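Equipment Purchasing FAQ: Tabletop Manipulation Kits

Questions about orders go to Gillespie Imrie in the purchasing office. Questions about the task list or recording setup go to Suleiman Idahosa. This page was last revised in July.

What does a standard kit cost?

The Kubo single-arm kit is $3,418. That covers the arm, the controller, one gripper and the mounting plate. It does not cover a computer, a table or shipping.

Is there anything cheaper to start with?

Yes. The Fluledar head camera set is $1,463 and needs no arm at all. A person wears it and does the task by hand, and you collect footage before you commit to hardware. Several groups have started this way and bought the arm in the next budget year. The footage carries over.

Can I split the cost over two budget years?

You can split the camera set and the arm. You can't split the arm and its controller. Zosbridge sells them as one line item and won't break it up.

How long does delivery take?

Zosbridge quotes 30 days for camera sets and 90 days for arms. Put the longer figure in your plan even if the sales rep gives you a shorter one on the phone.

Do I need to buy a special table?

No. Any steady table that doesn't rock will do. If you push two together, check that the tops are level where they meet. The arm's mounting plate needs a clear edge to clamp to, so measure the underside before you order.

What about lighting?

Try the room as it is first. Strong light from one side throws long shadows of the arms over the work area, and some teams want that in their data while others don't. Lamps come out of your supplies budget and don't need a quote.

What objects should I budget for?

Very little. Mugs, coasters, small cases with lids and similar household things are fine, and most people bring them from home or the break room. Get mugs that differ in color and finish. A shiny metal one and a dark glazed one cause different problems for the camera, and it is better to find that out during the trial period.
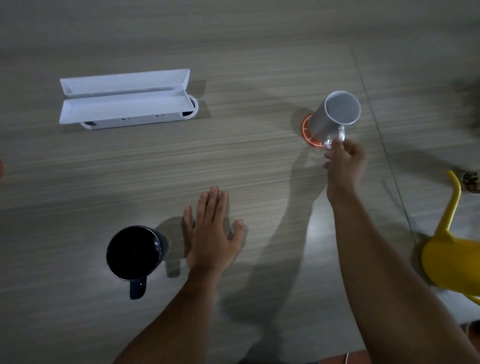 Picking up a mug by the handle is the first task on Suleiman's list, and it's the one to use when you compare grippers. The basic gripper in the Kubo kit has flat pads. The Prastik gripper has curved fingers and costs extra. Ask for a loan unit and try both on your own mugs before you put the upgrade on the order.

Who pays for repairs?

The first year is under warranty. After that it comes out of your group's budget. Gripper pads count as supplies and are never covered.

Can I return a kit?

Camera sets, yes, if all the parts are in the box. Arms can be exchanged but not refunded.

When are orders placed?

Every Monday at noon. Send the signed form and the quote together. Forms without a quote go back to you and wait for the following week.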